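Sorting the Odds and Ends in a Home Workshop
Updated 10/05/2025

Most workshop clutter is small stuff. The saws and the drill have a place because they are too big to lose. Rags, sanding scraps, leftover screws and bits of foam end up wherever there is a flat surface. The tips below are for a bench in a garage or basement, and they take one afternoon.

Clear one surface first

Move everything off the bench and wipe it down before you sort. Put anything you haven't touched since January in a separate pile and look at that pile last. It is usually the largest one.

Roll soft goods

Shop cloths, foam offcuts and old T-shirts take up less room rolled than folded. Roll them tight and stand them on end so you can pull one out without disturbing the rest. Rags with oil or stain on them don't go in with the clean ones. Lay those flat outdoors until they are fully dry — a wad of oily rags can heat up and catch fire — and then follow your town's rules for getting rid of them.
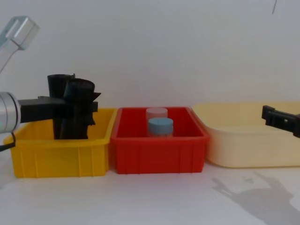 Keep the categories few

People tend to start with too many. For a small shop, 4 or 5 groups will do: fasteners, abrasives, cloths, electrical, and a catch-all. If the catch-all fills up, go through it before you buy another container.

Fasteners do need dividing, but only by type. Wood screws in one jar, machine screws in another. A jar that holds almost 500 screws is too heavy to pour from, so split it.

Sandpaper curls in damp air. Store the sheets flat under a scrap board, with the coarse grits, 100 and under, at the bottom of the stack.

Use color in place of labels

Paper labels fall off in a shop. Plastic bins in different colors are easier to read from across the room, and whoever borrows your tape will know where to return it. Set them side by side at the back of the bench, with the one you reach for most in the middle.

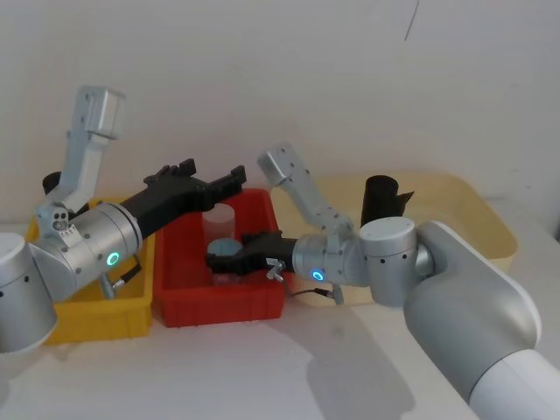

Do bins need lids?

Only for things that are spoiled by sawdust, such as clean cloths and electrical parts. Leave the others open. A lid gets things set down on top of it, and then the bin stops being used.

Where to put the bins when you need the whole bench

A shelf at elbow height directly under the bench top works well. Leave enough room above the rims to get your hand in.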